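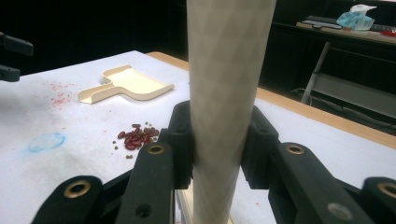

Gripper drifting to the left, is it my bushings?

fuver_fan
Hello all, long post I'm afraid, put the kettle on. We've a Thakur hand-held gripper on the tidying-up bench at our Jurnurden workshop (dustpan, beans, cardboard tube, the usual bits) and since August it's been closing a touch to the left. It still holds the tube, bless it, but the left pad gets there first and gives it a little shove before the right one turns up. The log says 2,429 closes since I last had the arms off. I've put a drop of light oil on each brass bushing and wiped the pads, no change. Do I order new bushings, or am I missing something silly?

mossbank
Lovely to see another one of these in use! I'd go straight for the bushings. Ours went sloppy at 893 closes, and that was with fairly gentle work. Push them out, press new ones in, and you'll have a lovely afternoon of it.

tinpot_lil
I'm going to disagree with mossbank, very fondly. Brass doesn't wear that quickly unless there's grit in it, and if you've been oiling it on a bench with crumbs and powder about then I'm afraid you've made yourself a nice grinding paste. Arms off, clean everything, put it back together dry and try again before you spend a penny.

mossbank
Ours was never oiled and it still went, so I don't think grit is the whole story. Grulport sent me a bag of 3 and I only had to use two.

tinpot_lil
Fair enough, perhaps you had a tight one. Fuver, while you're in there, check the screw on the right inner arm too. If that's nipped up too hard the right side drags, and from where you're standing it looks just like a left-hand fault.

fuver_fan
Well, the screw was far too tight! Backed it off a quarter turn, cleaned the lot, and the pads now meet in the middle, or so near that I can't see daylight. There was a fair bit of muck in the left outer bushing as well, so I'll run nearly 200 closes and measure the play again.

mossbank
Still say order a spare set.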